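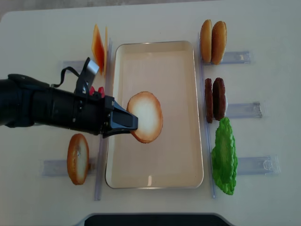
Rania Salameh wrote in to say the lower gate was shut on Sunday and is that on the list? It is now, see item 2.

Pevero Forest trails, winter opening check
January 4, 2019. Walked by R. Ots and D. Farah, Cledus car park to the hut and back. Comments as we went, tidy up later.

1. Car park, Cledus
Surface: icy by the bins, gritted. Grit bin a third full.
Trail map: readable. Old fire notice still up from June, took it down.
Pay machine OK. Takes coins only, sign says cards. Change the sign.

2. Lower gate
Latch stiff. Oiled. Horse riders can't reach it from the saddle, needs a longer handle.
Padlock should be off 8 till dusk, wasn't on Sunday. Key now in the hut log box.

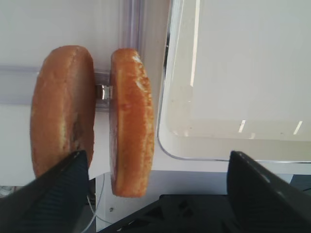
Could we have the horse trail and the snowshoe trail split before the bridge, asks Hidayah Ginting, the hoof holes freeze and people turn ankles in them. Fair point. Looked at it. Room for a split on the left bank if two fallen spruce are cut. Put to Qusai for a price.

3. Footbridge
Handrail, upstream side: one bolt loose, tightened. Second bolt rusted, REPLACE.
Deck: netting lifting at far end, trip hazard. Stapled down for now.
Weight sign says 300 kg. Missing on the far bank. One horse at a time, lead it over.

4. Dumell climb
Marker poles: 55 on the plan, 3 down, all above the tree line. Put back up but not deep, ground too hard.
Snow some 40 cm at the top bend, more in the dip.
Dead branch hung up over the path by the second bench. Taped off, walk round on the right. Needs a saw this week.
Dogs: fine on leads. Bag dispenser empty agian. 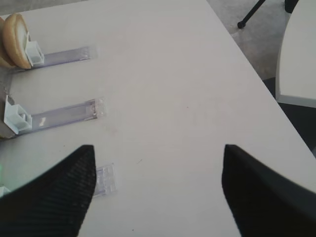
5. Sledging slope
Run-out clear. Straw bales at the fence sodden and frozen solid, no use as padding. Swap them.
Closed till done. Tape across top and bottom.

6. Hut
Stove: flue swept, door seal ok.
CO alarm: tested, works. Spare battery in drawer.
First aid box: no foil blankets, no large dressings. Dalal to bring both.
Log book full, new one neeeded.
Phone signal: one bar on the step, none inside. Write that on the door.

Result: open, except 5. Recheck items 3 and 4 after the next thaw.
Signed R. Ots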